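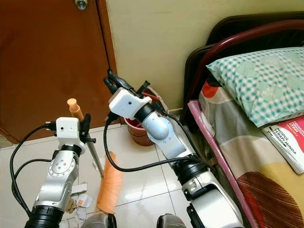
Both arms in the bedroom setup, left gripper closed on a thin metal rod.

Open Day Gallery: Two-Arm Work in the Furnished Room

The Wellidar lab opened its doors on Friday, January 7, 2022, and 267 visitors signed in at the front desk. Most of them came for the furnished room, where the two-arm unit was run on household jobs for the whole afternoon. Notes on the demonstration follow, in the order visitors asked for them.

The room
The bedroom is one of the practice spaces used for the Rimum project. It has a glossy white tile floor, a brown wooden door and a bed along the right side, with a patterned mattress cover and a pillow in a green and teal checked case. Tile was kept on purpose. It reflects the light and gives the vision software more trouble than carpet does, and the Fernska code was tuned on carpet until last June.

The task
Floor pickup, with scraps of white paper and an orange foam cylinder lying between the arms. The operator works at floor level and has to keep the rod clear of the bed rail on one side and the door on the other. Small scraps are the slow part. Large foam pieces are easy to find and easy to push by accident.

The arms
Each arm ends in a white boxy gripper housing with black fingers. Cables run outside the arms and hang in loops, which makes them quick to swap. The drawback is that a long loop can swing across the work area, and the operator has to plan the elbow path around it. Clips are on order.

Control
Commands go out every 44 milliseconds. Henrik Brandes ran the controls for the first two sessions and took questions between runs. The most common one concerned grip force on thin objects. His answer was that force is set per object class and is not yet adjusted during the grasp – that work is planned for the Shibata release.

Logging
The unit had 723 recorded runs in this room before the open day. Sessions with visitors present are stored separately and are not used for tuning.

Visiting
Group tours take up to 400 people per season. Requests go to the lab office, with a preferred week and group size. Closed shoes are required in all practice rooms.

Print this page | E-mail this page
Shares: 12 | Comments: 0

Contact | © 2022 Wellidar | Back to top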